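Room check, Vallero hall, 4 January 2023
Checked by Jayson Mercado

1. Ceiling lights -- OK. The long tubes are lit, and I do love how bright it stays in there even on a gloomy morning.
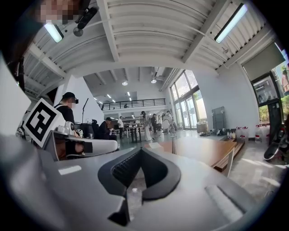 How often should the tubes be looked at? Once a month, and again after any storm that rattles the roof.

2. Floor and walkways -- needs attention. Please coil spare cable and push it toward the wall, bless you all. Power strips stay where folks can see them.

3. Table and counter -- OK. Keep the steel pitcher well in from the edge, and if it has been filled, carry it with both hands

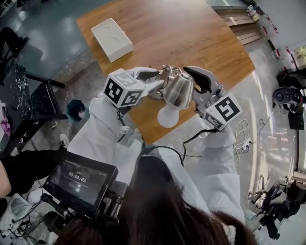 and set it down before you turn to chat with anybody (I am the worst offender!). Cloths get folded and go back on the counter.

4. Steps -- not tested today. I'll bring the Groleck form in February and do them properly.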